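Shabalala Family Health Service
Household Tips for the First Weeks at Home With a Newborn

The weeks after delivery place heavy demands on a household. The suggestions on this page concern the kitchen, the bedroom and the laundry, and are intended to reduce lifting, bending and unnecessary trips up and down stairs. They do not replace the instructions given at discharge.
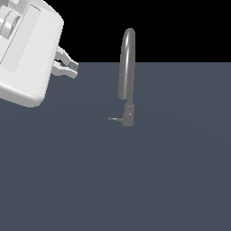
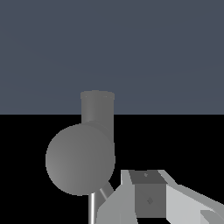
How soon should a mother return to ordinary housework?
Light tasks done while seated, such as folding small clothes, are usually manageable within the first days. Vacuuming, carrying full laundry loads and moving furniture should wait until the doctor or midwife has agreed to them. After a cesarean delivery, many mothers are advised to lift nothing heavier than the baby for several weeks.

In the kitchen

Move everyday plates, pans and dry goods to shelves between hip and shoulder height before the due date. Heavy pots should stay on the stovetop or counter.

Cook and freeze meals in single portions during the last month of pregnancy. Soups, lentils, rice dishes and stewed meats freeze well. Label each container with the contents and the month, and use the oldest first. Cool cooked food promptly and refrigerate it within 2 hours.

Keep a filled water bottle wherever the baby is usually fed. Nursing mothers are often thirsty and may need extra food as well, commonly in the range of 400 additional calories a day. A boiled egg with toast, or yogurt with fruit and nuts, can be prepared with one hand free.

In the bedroom

Set up one station within reach of the bed. It should hold diapers, wipes, a change of clothes for the baby, burp cloths, sanitary pads and any prescribed medicine, with the medicine kept out of reach of older children. Restock it each evening at a fixed time. Esmaeil Ansari, who coordinates home visits for the Service, recommends 8 p.m., before the longer night feeds begin.

Use a low-wattage lamp for night feeding. The baby should be placed on the back to sleep, on a firm, flat surface with no pillows or loose blankets.

Laundry and cleaning

Rinse milk and blood stains in cold water as soon as possible. Hot water sets them. Wash baby clothes before first use with a fragrance-free detergent.

Divide wash loads into halves. Another adult should carry them where stairs are involved. Cleaning products with strong fumes should be put away for the time being; warm water and dish soap are sufficient for most surfaces.

When to stop and call

Household work should cease, and a doctor should be contacted without delay, in the event of bleeding that soaks a pad in an hour, fever, severe headache, chest pain, or pain and swelling in one leg. Low mood lasting longer than two weeks should also be reported. Thoughts of self-harm or of harming the baby require emergency help at once.

Page maintained by Jhosep Villanueva, Patient Information Office. Last reviewed in January.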